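Pre-Purchase Inspection Checklist: Hand-Held Gripper Units, Home Packing Tasks
Prepared by Nisreen Qudah, equipment planning. Reviewed by Dilwyn Trevor. 4 February 2020
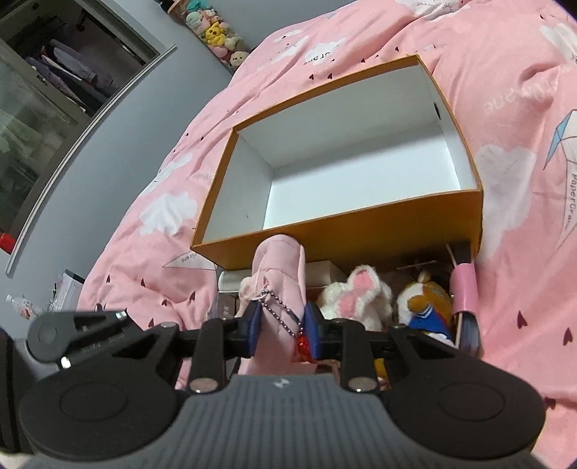 The checklist applies to each unit before it is accepted against the purchase order. Record Pass, Fail or Hold. A Hold needs a comment and an owner. Task for this round: small soft items into an open cardboard box, on a bed.

1. MECHANICAL

1.1 Finger pads seated, no lifting at edges. PASS
Comment: Pads are a wear part. Budget line covers one spare pair per unit. Kazmi wants two.

1.2 Pads hold a soft pouch from opposite sides. PASS
Comment: Padded fabric is an easy case. Repeat with a hard-sided item before sign-off.

1.3 Linkage pivot pins flush, no side play. HOLD
Comment: Slight play on unit 2, left side. Supplier (Rindolitz) to state the tolerance in writing. Owner: Wainwright.

1.4 Openings in finger housings clear of cord, thread and chain. PASS
Comment: Keychain items are in the task set. A ball chain with a charm can end up under a pad, so check the pad surface after every chain item. Add to operator card.

1.5 Body housing free of cracks, ridged surface clean. PASS

2. WORK AREA

2.1 Box stable during placement. FAIL
Comment: Box sits at an angle on bedding. Acceptable for the task, not for the repeatability test. Use a table for the latter.

2.2 Items staged within reach of the operator. PASS
Comment: Row of plush toys and small items along the front wall of the box. Leave room for the fingers to open.

2.3 Floor and gaps beside the bed clear of bottles and paper. FAIL
Comment: Clear before next session. Trip hazard for the operator, no effect on the unit.

2.4 Bed cover pulled flat. HOLD
Comment: Soft wrinkles. Decide if the test plan calls for a flat surface. The draft says both things, in sections 3 and 5. Owner: Trevor.

3. COST AND SUPPLY

3.1 Quote matches specification. HOLD
Comment: Rindolitz quote is $692 per unit without case. Nanumport quote includes the case but leaves out spare pads. Cannot be compared as written. Cáceres to request both on the same basis.

3.2 Quantity confirmed. PASS
Comment: 11 units. Earlier draft had a higher number that included training spares. Those move to the September request.

3.3 Service interval stated. FAIL
Comment: Manual gives 300 hours for the linkage and nothing for the pads. We need a pad figure to plan the second year.

3.4 Storage and shipping. PASS
Comment: Existing shelving will do. No new purchase.

RESULT: Not accepted. Reinspect items 1.3, 2.1, 2.3, 2.4, 3.1 and 3.3. No deposit to be released while 1.3 or 3.1 is open.

Copies: Milagros Cáceres, Laiba Kazmi, Terence Wainwright

Related items
Wear Parts Budget Template, Grippers
Flollow Asset Tags: Numbering Rules
Nasrallah Site: Table and Shelving Survey
Operator Card, Soft Goods
How to Compare Quotes With Different Inclusions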